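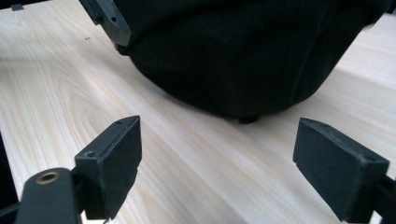 Renting and Buying Films: FAQ

Search titles, directors, years
Go

How does renting work?
Pick a film, pick rent, pay. Disc goes in the mail next working day. Keep it 3 weeks, send it back in the same sleeve. Return postage is paid already, don't add stamps.

What's in the catalog?
2946 titles last time the list was updated. Mostly documentaries and small independent stuff, some older foreign features. If you want the big summer releases we are probably the wrong shop.

Do you have Larkulent?
Yes. DVD only, to buy or rent. The Blu-ray is out of print and we sold the last one in July. Please stop asking us to hold one, there's a waiting list button on the title page, use that.

Which version of Sowerby is it?
The long one. 256 minutes, two discs. Both discs ship together and count as one rental. The short TV cut isn't on disc anywhere that we know of.

Is Candarik in English?
No, but it has English subtitles. Turn them on from the disc menu, they are off by default. The director's commentary has no subtitles at all, sorry.

Will the disc play in my player?
Check the region on the title page. Region 1 and region free discs are fine on any US or Canadian player. Region 2 is marked in the title line. We can't refund a region 2 disc beacuse it wouldn't play, it's marked. Blu-rays use letters instead of numbers, A is the one you want.

Can I stream instead?
Some titles. Streaming is through Trandero, seperate account, separate bill. We only list what's on there. Password trouble, billing trouble, buffering: ask them. We can't see your account.

Do I get the case with a rental?
No. Rentals come in a paper sleeve, disc only. Purchases come with case, cover art and booklet if there was one. Used copies may be missing the booklet, see the condition note.

What do the condition notes mean?
New: still sealed. Very good: opened, plays clean, case fine. Good: light marks on the disc, plays all the way through, case may have a crack or sticker residue. We don't sell anything below Good.

My disc skips.
Wipe it with a soft cloth, center outward, straight lines. Try again. Still skips? Email the title and where it sticks (chapter or time) and we send another. No charge. Send the bad one back when you get a chance.

It's late, what do I owe?
Nothing for the first week. After that a dollar a day until you hit the price of the disc, then it's yours. Lost in the mail, tell us, we'll sort it out.

Can I rent more than one?
Up to 3 at once. Schools and libraries can have more, but write first.

Can I show a rental to a group?
Not on a home rental. Public showings need a license from whoever owns the film. We have contact details for a lot of them, ask and we'll pass on what we've got.

Do you buy collections?
Yes, up to 300 discs in one go. Send a list, titles and format, before you send any boxes. Boxes that show up with no list go to the back of the line. No VHS.

Can I cancel?
Until it ships. Orders in before 2 p.m. usually go out next morning, so be quick. After that just send it back unopened for a refund less postage.

How do I reach you?
Email is best, put the order number in the subject line. Phone is mornings only.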